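**WILTDALE, March 19, 2023** – Shakya and the Irusholm robotics workshop have released the Stirkimum Guide, a free, plain-language code of good practice for robot arms that handle liquids in shared kitchens, labs and care settings.

The guide runs to 36 pages and is written for the people who set up and look after these machines day to day. Plenty of good material already exists on guarding and emergency stops, and the guide points readers to it. What small teams kept asking for was help with the everyday questions. How full should a cup be? Who checks the floor? When can a colleague reach across the table?

The answers come from 2,000 logged pours at the Irusholm workshop, along with a great many long conversations over the logbooks (and a fair bit of mopping). We're delighted with how practical the result is!

Among the main recommendations:

- Start every new pouring task with plain water at room temperature. Hot drinks, cleaning products and anything labelled hazardous come later, under a separate assessment.
- Use plastic cups during trials and keep glass off the table.
- Set a fill limit for each cup and write it on the task card.
- On a two-arm station, give the idle arm a parked position and record it. An arm that isn't working is still powered and should be treated that way.
- Take caps and lids off before the program starts, and store them away from the work area.
- Keep power boards and connectors above table height or behind a splash barrier.
- Log every spill, including the tiny ones, with the time, the program version and the grip setting.

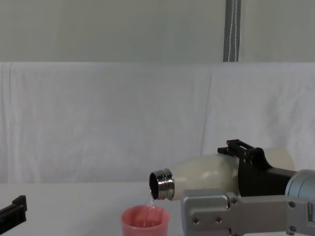 Eun-seong Heo would have liked the guide to go further on spills, and told the drafting group that a teaspoon of water on a vinyl floor deserves the same paperwork as a dropped bottle. The final text goes a good part of the way. Any water that reaches the floor now stops the session until the area is dry and a second person has signed the log.

Grip settings get a full chapter. A bottle changes weight as it empties, and a smooth one can rotate in a parallel gripper well before it slips. The guide asks operators to test each bottle full, half full and nearly empty – and to repeat all three whenever the gripper pads are replaced.

The Stirkimum Guide is voluntary and doesn't replace workplace safety law or a manufacturer's instructions. Organisations adopting it are asked to name one responsible person per station and to review their task cards every 2 months.

Printed copies are available at no charge from the Shakya office in Wiltdale, with 2,000 in the first run. Blank task cards and spill logs are included at the back and may be photocopied freely. Comments on the first edition are very welcome and can be left at the same office.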